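Folding and Stacking in Unprepared Bedrooms: A Note on Our Hand-Held Gripper Results

This site uses cookies to remember your reading preferences. By continuing you accept their use. [Accept] [Settings]

20 Jan 2018
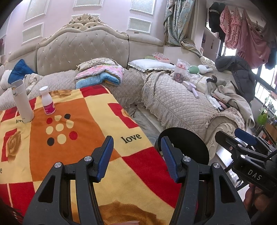 What was tested

The work reported in this post concerns a narrow question in robot learning: whether demonstrations recorded with hand-held grippers in lived-in homes produce a better bedding policy than demonstrations recorded in a laboratory. I carried out the study with Margarida Simões and Wai-kit Tse over the past year. The views expressed are my own and do not bind the group.

Our earlier policy, which we called Illon, was trained on plain towels and single-color sheets laid on a gray table. It performed well on that table. When it was moved to a real bed it failed in ways that were easy to predict. It treated printed shapes as edges, it took ruffles for corners, and it frequently grasped the bedspread together with the item lying on it. A blanket with large blocks of red and orange and printed lettering was enough to draw the grasp point toward the middle of the cloth.

The second policy, Skeker, uses the same network and the same training schedule. Only the demonstrations differ. They were recorded in private homes in Bragança, beginning in August, by people holding one gripper in each hand. Residents were asked to leave their rooms as they were. Folded quilts stayed in their stacks, and bottles, garments and bags stayed on the beds.

How the demonstrations were used

We retained 1177 demonstrations after review. A further 229 were set aside, mostly where the fingertips left the view for too long or where the position estimate drifted. Pascal Sauerland wrote the review procedure, and two persons applied it separately before any training took place.

Each retained demonstration was divided into approach, grasp, lift and placement. The division was made from jaw opening alone. We had tried to use cloth motion as well, but soft plush fabric continues to settle after release and the boundaries became unreliable. Readers who attempt something similar may wish to begin with jaw opening and add other signals only where needed.

Results

Each policy was given 100 trials on beds that did not appear in the training material. A trial counted as successful if the named item was folded once and placed on the stack without disturbing the item beneath it. Illon completed 20 trials. Skeker completed 61.

The improvement was uneven. Quilts with a clear border accounted for most of it. Sheer trim remains difficult for both policies, and thin lace was often missed altogether by the depth estimate. Dark garments lying on dark upholstery were also a frequent source of failure. I had expected clutter to be the main obstacle, and this was incorrect. A bottle standing on a blanket was usually avoided or moved first, as the demonstrators had done.

Hugo Cordier has pointed out that the comparison is not fully controlled, as the home demonstrations include a wider range of people as well as a wider range of rooms. I accept this point. A laboratory set recorded by the same participants is in preparation, and the figures given here should be read as provisional until it is complete.

Comments

Joaquim Caldeira
Thank you for publishing the discarded total as well. Were the failed grasps on lace counted as failures of perception or of control?

Author reply
As perception, in every case where the fingertips closed above the fabric. The remainder were left unclassified.

Ulik
We saw the same drift problem near bright windows. Lowering the exposure helped somewhat. Did you fix exposure across homes or let it vary?

Author reply
It was allowed to vary. A fixed setting lost too much detail in the darker corners.

R. in the robotics reading group
Will the jaw opening thresholds be released? Ours needed a different value for each thickness of quilt.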